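The Long Life of the Everyday Plate

August 2026
By the Leltwood Magazine staff
22 shares | 3 comments

My grandmother kept two sets of dishes, and I was nearly grown before I ate off the good one. It lived behind glass, and the everyday plates lived in a stack by the stove, chipped and crazed and very much loved. I've been thinking about those plates ever since June, when I spent a long, happy week in Leltwood, where folks have been making plain dinnerware for longer than most of them can tell you.

The old Genar pottery sits down by the creek, and if you turn up in the morning someone will hand you coffee (in a Genar mug, naturally) and let you wander. In a good month the kilns turn out 4000 pieces, mostly dinner plates, with a few pie dishes when the fruit comes in. The glaze they're fondest of is a soft, buttery cream that goes with everything and makes even leftover meatloaf look like somebody cared.

Up the hill at Espinoza, the shop floor is piled with secondhand dishes, and the rule is that you have to pick a plate up before you buy it. A good one has some weight at the foot and a rim your thumb can find. I came home with six that didn't match, and my husband has already claimed his favorite!

Collectors will fuss over the old Rernomard pattern, with its thin green line, and I do understand the appeal. But I'd still take a plate you can scrape a fork across without wincing, and stack wet in the rack, and hand to a child. 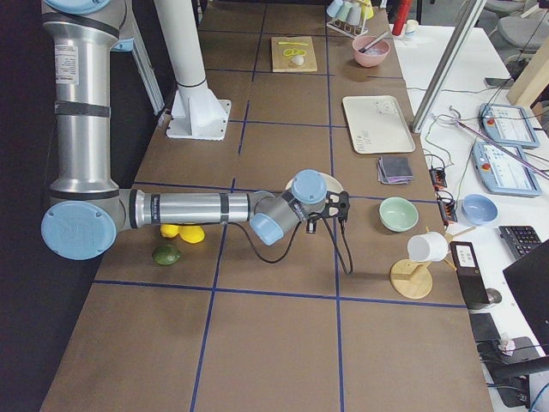 Caring for Crazed Glaze

Wash by hand in warm water, dry well, and keep old plates out of the microwave. If one starts to smell musty, let it retire to the windowsill and hold up a geranium.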